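Countertop Microwave in Cream, by Midea
Stocked at Trandden, kitchen counter 3

If you have a small kitchen and you're tired of appliances that look like office equipment, do have a look at this one -- it's a soft cream colour with rounded corners and a thin pinkish line round the door, and it sits very happily on a plain white worktop.
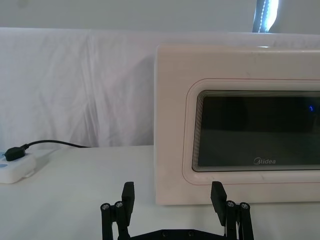

Words by Zuzanna Szewczyk, Trandden kitchen team

I've been fond of this model ever since we got it in, mostly because it's so easy to live with. The window is dark, with the Midea name at the bottom, and the controls run down a narrow panel to the right of the door. You get a black digital display at the top, then time markings, then a handful of beige buttons, and a nice big orange one for start that you'll find even before your first cup of tea.

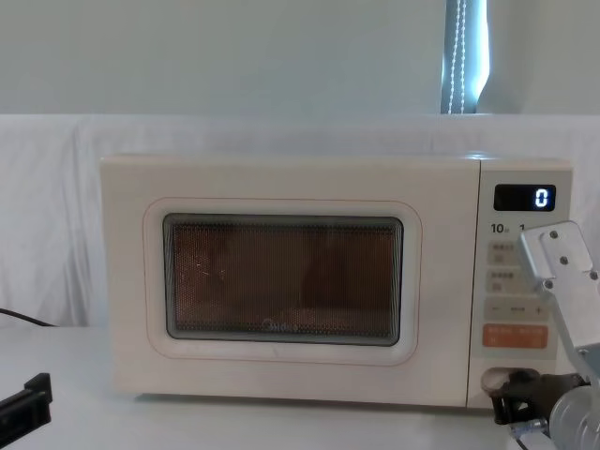
The button labels are in Chinese, so we tuck a little English card into every box (thank you, Haris Usmani, who typed it up one evening in January). Most people tell us they only need it for the first few days. There's a minus and a plus for adjusting things, and the door opens from the bottom of the panel. 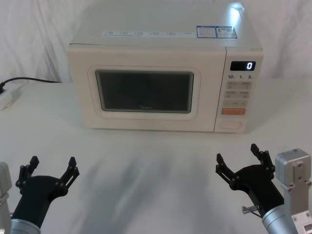

Please do leave some breathing space behind and above it, and keep tea towels off the flat top, tempting as it is. Delivery to Barport is free on orders over £300, and otherwise it's £5. Quote item 542 when you ring and ask for Rosine, who'll happily talk you through the lot.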